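3.2 Demonstration procedure

Demonstrations were collected on the Plistby cell, a pair of arms mounted at the front of a white tabletop and enclosed on three sides. Each arm is driven by remote control from a matching hand-held leader, so that the operator feels the joint limits of the follower but not the weight of the cloth. We recorded joint positions, gripper opening and the video from a fixed camera. No force signal was stored.

The task is to fold one item of clothing and place it on a stack at the rear left of the table. An item is supplied in no set state, and the operator is free to choose the first grasp. Operators were told to favour grasps near an edge and to keep both grippers over the table wherever the size of the item allowed it. Figure 4 gives two moments from the work with the green item. In Figure 4a the cloth covers most of the middle of the table, with a gathered part hanging past the front edge. 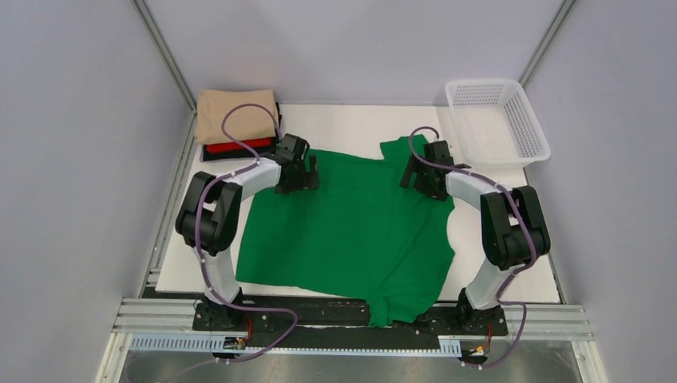

Figure 4a. Both grippers over the upper part of the green cloth, left and right.

Overhang of this kind matters for the labelling scheme. The Jistard labels, which we adopted in an earlier version of this work, divide an episode into spreading, folding and placing, and assume that the outline of the item can be traced on the table. Where part of the cloth lies beyond the front edge the outline is incomplete, and two annotators working from the same video often put the end of spreading at different points. We therefore added a fourth label, recovery, for any period in which the operator regrasps in order to bring cloth back on to the table or to undo a poor fold. Recovery may occur at any point in an episode and may occur more than once.

A second difficulty is the bunched state. With the item gathered between the grippers, as in Figure 4b, few of the features used to plan a fold can be found from the video alone. Operators reported that they relied on memory of the preceding motion to decide which end to pull. A policy given only the current camera view has no such memory, and for this reason the input described in Section 3.3 includes the last five views.

Episodes were kept whether or not the final fold was neat. In all, 80 episodes were retained for training, of which 44 contain at least one period labelled as recovery. A further 11 were set aside for validation. Episodes were rejected only where the video and joint records could not be aligned, a fault traced to the clock on the recording computer and corrected in November. The Stubbs filter was applied to the joint records before resampling; the gripper signal was left unfiltered, as smoothing it moved the apparent time of release.

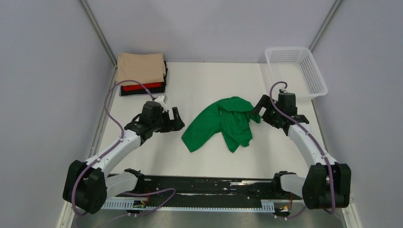
Figure 4b. The green item bunched between the two grippers.

3.3 Policy input and training

The policy receives five camera views at equal spacing, together with the current joint positions of both arms. Its output is a short sequence of joint targets in the Prekavness format, which is used without change.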